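Fanstead apresenta o suporte rotativo de utensílios Trellilden

Novo expositor de bancada com ganchos curvos chega às lojas em dezembro, acompanhado de um guia de arrumação para cozinhas pequenas

17 dez 2019 – A Fanstead, marca de artigos para cozinha e mesa, anuncia o lançamento do Trellilden, um suporte vertical para pendurar espátulas, conchas, escumadeiras e outros utensílios de uso diário. O produto foi desenhado para ficar sobre a bancada ou a mesa de apoio e dispensa furos na parede, ventosas ou barras adesivas. A venda começa ainda em dezembro, nas lojas próprias da marca e nos revendedores autorizados.

O Trellilden é a primeira peça da linha Cekero, que a Fanstead preparou para quem cozinha em casa e tem pouca gaveta. A linha terá também um descanso de colher e um porta-tampas, previstos para o próximo ano. As três peças partilham o mesmo acabamento metálico e podem ser usadas juntas ou em separado.

Um lugar fixo para o que se usa todos os dias

O projeto nasceu de uma queixa frequente no atendimento da marca. Os clientes compravam utensílios de cabo comprido e depois não tinham onde os guardar. As gavetas comuns são curtas para uma concha de sopa, e o pote de cerâmica, solução habitual em muitas cozinhas, obriga a procurar o utensílio certo no meio dos outros, com as pontas viradas para cima.

"Num pote cheio, a pessoa puxa a espátula e vem o batedor atrás", afirma Bontu Tamiru, responsável pelo desenvolvimento de produto da Fanstead. "Quisemos que cada peça ficasse pendurada pelo cabo, à vista, com a lâmina para baixo. Quem cozinha olha e pega no que precisa."

A equipa começou por estudar barras de parede. A ideia foi abandonada quando os contactos com revendedores mostraram que boa parte do público vive em casas arrendadas e prefere não furar azulejos. Seguiram-se os modelos de pé. O primeiro protótipo tinha uma base quadrada, que ocupava demasiado espaço no canto da bancada e acumulava farinha nas arestas. A base redonda resolveu as duas coisas e ficou na versão final.

A altura também foi revista. Uma haste baixa deixava a escumadeira a tocar na base, e uma haste muito alta não passava por baixo dos armários superiores. O Trellilden mede 47 centímetros da mesa à esfera do topo, medida que a Fanstead adotou depois de comparar os utensílios mais compridos do seu próprio catálogo.

Características do produto

O suporte tem uma base redonda cromada e polida, pesada o suficiente para manter o conjunto de pé quando os ganchos estão ocupados de um só lado. Da base sobe uma haste fina de metal escovado. No topo há um remate em forma de esfera e, logo abaixo, a coroa de ganchos curvos, abertos para fora em todas as direções. A coroa gira sobre a haste, de modo que é possível encostar o suporte a uma parede e alcançar os utensílios que ficam atrás.

Os ganchos são estreitos, para aceitar cabos com furo pequeno. Utensílios com argola ou com cordão também servem. Espátulas e colheres sem furo precisam de um cordão, e a embalagem traz um pequeno rolo de fio de algodão para esse fim.

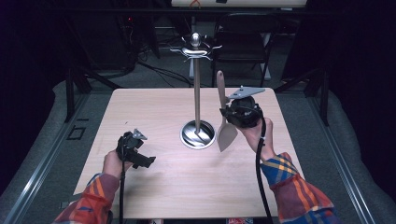 A montagem faz-se em três passos e não exige ferramentas. Primeiro enrosca-se a haste na base, depois encaixa-se a coroa e, por último, aperta-se a esfera à mão. A Fanstead recomenda verificar o aperto ao fim da primeira semana de uso e depois sempre que o suporte for desmontado para limpeza.

Para a limpeza basta um pano macio, água morna e detergente neutro. A base cromada deve ser seca logo a seguir, para não ficar com marcas de água. Esfregões de arame e produtos abrasivos riscam o acabamento e não são cobertos pela garantia. O suporte não deve ir à máquina de lavar loiça. Os utensílios devem ser pendurados já enxutos, sobretudo os de madeira.

O Trellilden tem garantia de 2 anos contra defeitos de fabrico. A coroa, a haste e a esfera serão vendidas também como peças de substituição, a pedido.

Guia de arrumação incluído

Cada embalagem inclui um folheto com sugestões para organizar os utensílios de cozinha. O texto é de Ibsa Hailu, consultora de organização doméstica, que acompanhou o projeto desde os protótipos e dá formação às equipas de loja.

O folheto propõe começar por esvaziar a gaveta inteira sobre a mesa e separar os utensílios por frequência de uso. Os que saem da gaveta todos os dias vão para o suporte. Os de uso semanal voltam à gaveta, na parte da frente. Os restantes, como o rolo de massa decorada ou o descaroçador de cerejas, podem ir para uma caixa no armário.

"As pessoas tendem a pendurar tudo o que têm, e ao fim de pouco tempo o suporte está tão cheio como estava o pote", diz Ibsa Hailu. "Eu deixo sempre um gancho livre. Serve para o utensílio que está em uso nesse momento, entre uma mexida e outra."

A consultora aconselha ainda a distribuir o peso. As peças metálicas, como conchas e escumadeiras, ficam em ganchos opostos, e as mais leves ocupam o espaço entre elas. As espátulas de lâmina larga ocupam mais lugar do que parece e convém que não fiquem lado a lado, porque batem uma na outra quando a coroa gira.

Quanto à localização, o folheto sugere colocar o suporte do lado da mão dominante, a um passo do fogão, mas afastado da chama e dos salpicos de gordura. Em cozinhas onde a bancada é estreita, uma mesa de apoio ou um carrinho são alternativas possíveis, desde que a superfície seja plana e estável. Em casas com crianças pequenas, o suporte deve ficar longe da borda, e facas e tesouras não devem ser penduradas nele.

O folheto termina com uma página em branco, pautada, para quem quiser anotar o que guardou em cada caixa e em que armário a pôs.

Embalagem e transporte

O produto é vendido desmontado, numa caixa de cartão sem esferovite. A base viaja envolta num saco de tecido que pode depois ser usado para guardar guardanapos ou panos de loiça. A haste e a coroa são protegidas por duas divisórias de cartão dobrado. O desenho da caixa foi alterado durante os ensaios de transporte, depois de alguns ganchos terem chegado empenados ao armazém. A segunda versão mantém a coroa suspensa, sem contacto com as paredes da caixa.

As instruções de montagem estão impressas na face interior da tampa, o que permitiu retirar uma folha solta da embalagem. O folheto de arrumação é a única peça impressa à parte.

Demonstrações nas lojas

Durante o mês de dezembro, as lojas Fanstead terão uma mesa de demonstração com o Trellilden montado e uma seleção de utensílios da marca. Os clientes podem trazer uma espátula ou uma concha de casa para experimentar se o cabo encaixa nos ganchos. As equipas de loja receberam indicação para aconselhar sobre o cordão de algodão e o nó mais adequado a cabos lisos.

A loja Priedītis, parceira da Fanstead na distribuição de artigos para a mesa, recebe também uma sessão de arrumação conduzida por Ibsa Hailu. A sessão é gratuita, mediante inscrição ao balcão, e cada participante pode levar o conteúdo de uma gaveta da sua cozinha para trabalhar durante o encontro. O horário será afixado na própria loja.

Disponibilidade e preço

O Trellilden está disponível numa única versão, com base cromada e haste escovada, pelo preço recomendado de 47 euros. O valor inclui o rolo de fio, o saco de tecido e o folheto de arrumação. Os utensílios são vendidos à parte. As encomendas feitas aos revendedores até ao fim de dezembro serão entregues por ordem de chegada.

Segundo Bontu Tamiru, uma versão mais baixa está em estudo, destinada a utensílios de pastelaria e a colheres de medida, mas não há ainda data para o lançamento. "Preferimos ouvir primeiro quem comprar este modelo", afirma. "Já sabemos que nos vão pedir outras cores."

Sobre a Fanstead

A Fanstead desenha e distribui artigos para cozinha e mesa, com destaque para utensílios, suportes e acessórios de arrumação. A marca trabalha com lojas próprias e com uma rede de revendedores independentes. A linha Cekero reúne as peças pensadas para cozinhas com pouco espaço de armazenamento.

Informações para a imprensa

Pedidos de imagens, amostras para ensaio e entrevistas com Bontu Tamiru ou Ibsa Hailu devem ser dirigidos ao gabinete de imprensa da Fanstead. As amostras são cedidas por empréstimo e devem ser devolvidas na embalagem original.

Comunicados relacionados

Linha Cekero: descanso de colher e porta-tampas previstos para o próximo ano
Fanstead e Priedītis alargam parceria aos artigos de mesa
Como cuidar dos utensílios de madeira no inverno
Peças de substituição: novo serviço de pedidos nas lojas Fanstead

© 2019 Fanstead. Todos os direitos reservados. | Contacto | Gabinete de imprensa | Voltar ao topo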